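June, late afternoon, stats bench

Spent most of today on the quarterback grading sheet again, so this is going to ramble. Teodoro Saludo asked me yesterday why our passer numbers for the spring league don't match what Stimesport puts out after each round, and I told him it was rounding. It is not rounding! I owe him a coffee.

So, what's really going on. Stimesport takes the official scorer's sheet and counts a throwaway as a plain incompletion, same as a bad miss. Our sheet, going back to whoever built the first one, drops throwaways from accuracy but leaves them in total attempts. Fine, I can live with that. The trouble is that when I moved everything into Plindedex over the winter I brought the old formula across with the wrong column in it, and it's been knocking out spikes and leaving throwaways in. For most quarterbacks you'd never notice. For Bautista, who gets rid of the ball every time somebody breathes on him, it makes a real mess. He looks like a guy who can't hit a slant, and anybody who's watched him for a half knows the slant is the one throw he'll hit in his sleep.

I went back through the charted dropbacks to see how bad it was. We have 1106 of them for the league so far, counting plays wiped out by a penalty (I still think we should chart those, the quarterback doesn't know there's a flag coming). I couldn't face rewatching all of it in one go, so I pulled the ones tagged "ball out of bounds, no receiver" and started there. More than 50 of them were tagged wrong, mostly by me, mostly from the first rounds when I was charting late at night off the sideline angle. From down there a deep out that sails looks exactly like a throwaway. The end zone angle sorts it out in a second or so.

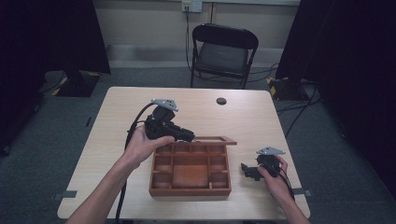

Compartment box on the table, lid open.

Things I changed, so I don't have to work it out again in the fall: accuracy now leaves out throwaways, spikes and balls batted at the line. Attempts keep everything the official scorer keeps. Drops stay as their own column and do NOT get added back into completions, because that road ends with me arguing over what a drop is until midnight. If someone wants an adjusted completion number they can make it themselves from the two columns.

Reran the whole table after lunch. Bautista moves up a good way, into the group I'd have put him in by eye, which makes me happy and also slightly suspicious. The Driltden starter goes the other direction. His line was getting help from the spike mistake (they play so fast at the end of halves), and without it he's an ordinary thrower with a very good left tackle. I'd been telling people he was the best young arm in the league. Oh well.

Still bugging me: pressure. We have it as a yes or no, and I don't trust the yes. A free rusher arriving as the ball comes out is a yes, and so is a tackle getting walked back slowly while the quarterback stands there picking his nose. Teodoro wants a 2 second cutoff from the snap, with anything after that charged to the quarterback. I like it for the quick game and hate it for play action, where the fake alone eats that up. Maybe split them by play type first and see if there's enough left in each pile to say anything.

Also the sort in Plindedex quietly stops at 500 rows unless you change the view setting. I lost half an hour to this and thought the second half of the league had vanished. Setting is under the table menu, way at the bottom — going to write it on the monitor.

Next up: retag the early rounds from the end zone angle, try the play action split, send Teodoro the corrected Bautista line before he sees the new one from Stimesport.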